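Tiempo de lectura: 4 minutos

Parte 2. Cómo preparo mi cuenta y mi hoja de seguimiento antes de comprar el primer fondo

Si vienes de la parte anterior, ya tienes la cuenta de Fisatance abierta y verificada. Si todavía te pide el documento de identidad, para aquí y vuelve cuando te lo acepten, que sin eso los menús de órdenes salen en gris y te vas a volver loco buscándolos (me pasó, perdí una tarde entera).

Lo que sigue lo hago siempre en el ordenador. La aplicación del móvil está bien para mirar, pero esconde las comisiones en una pestaña a la que se llega de casualidad.

1. Entra en Fisatance y ve a Perfil > Preferencias > Divisa. Elige la divisa en la que cobras tu sueldo. Yo la tuve en dólares durante meses porque quedaba muy profesional, y cada vez que miraba el saldo tenía que hacer la cuenta de cabeza.

2. En el mismo menú, desactiva «Operar con margen». Viene activado de fábrica. Te saldrá un aviso en rojo preguntando si estás seguro. Sí, lo estás.

PRECAUCIÓN: el margen es dinero prestado. Si lo dejas activo y te equivocas en un cero, la orden se ejecuta igual y luego te toca a ti poner la diferencia. No lo vuelvas a activar mientras sigas esta guía.

3. Transfiere una cantidad pequeña de prueba. Yo mandé 20 euros. Espera a verlos en el saldo «Disponible», que es distinto del saldo «Pendiente», y hasta entonces no mandes nada más.

4. Abre la hoja de seguimiento de Itell y haz una copia. Trabaja siempre en la copia – la original se actualiza de vez en cuando y te machaca lo que hayas escrito encima.

5. En la pestaña «Entradas», rellena la fila de la transferencia: importe, comisión, divisa. Si la comisión fue cero, escribe un 0, no dejes la casilla vacía. Con la casilla vacía la columna de rentabilidad da error y arrastra el error hasta el final de la hoja.

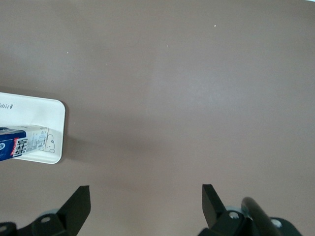
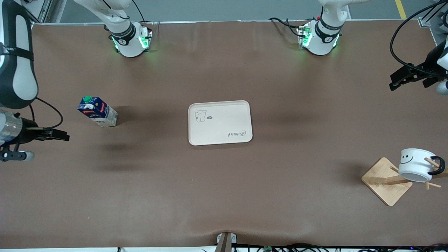 6. Ahora toca el buscador de fondos. Escribe el nombre de la gestora, por ejemplo Drollolov o Neagu, y filtra por «Comisión total anual» de menor a mayor. Ojo, que hay otro filtro que se llama solo «Comisión» y ese te enseña la de gestión a secas, sin depósito ni nada. ¡Parece todo baratísimo!

7. Abre la ficha del fondo y descarga el documento de datos fundamentales. Son pocas páginas y se leen con un café. Yo busco primero el horizonte recomendado, después la comisión de salida y al final el nivel de riesgo.

Nota: Neagu tiene 2 clases del mismo fondo con nombres casi calcados. Una reparte dividendos y la otra los acumula. Compara el código del fondo letra por letra con el de tu documento antes de seguir.

8. Copia el código en la pestaña «Cartera» de la hoja. La columna del precio se rellena sola al cabo de un momento. Si te aparece el código de error 401, la hoja ha perdido el permiso para leer tu cuenta: ve a Conexiones, pulsa «Desvincular» y vuelve a vincular con tu contraseña. No hace falta borrar nada, tus filas siguen ahí.

9. Prepara la orden pero no la envíes. Pulsa «Simular» y mira la pantalla de resumen: importe, comisiones, fecha de valor. Los fondos no se compran al precio que ves en pantalla, se compran al valor liquidativo que toque según la hora de corte, así que el número final va a bailar un poquito. Tranquilidad.

10. Si el resumen coincide con lo que tienes en la hoja, guarda la orden como borrador. La enviaremos en la parte 3, junto con la aportación periódica, que tiene sus propias manías.

PRECAUCIÓN: los borradores de Fisatance caducan sin avisar. Si tardas en seguir, repite el paso 9 entero y no te fíes del resumen viejo.

Una cosa más, que me la preguntáis mucho: yo no os digo qué fondo comprar. Uso Drollolov y Neagu en los pasos porque son los que tengo yo y me sé sus fichas de memoria, pero el procedimiento es igual con cualquiera. Antes de meter dinero en serio, lee el documento del tuyo y mira si puedes pasar una temporada sin tocar ese dinero.

Comentarios

pipa_ahorra: Lo del cero en la casilla de la comisión me ha salvado la hoja. Llevaba desde octubre con toda la columna en error y pensando que era cosa mía.

tercerdecimal: A mí en el paso 2 no me aparece la opción del margen, ¿puede ser por el tipo de cuenta?

> Respuesta del autor: Sí, en la cuenta básica no sale. Sáltate el paso y sigue con el 3.

lunares77: ¿La hoja sirve también para acciones o solo fondos? Tengo unas pocas sueltas y me gustaría verlo todo junto.

> Respuesta del autor: Sirve, pero el precio lo tienes que meter a mano. Usa la pestaña «Otros».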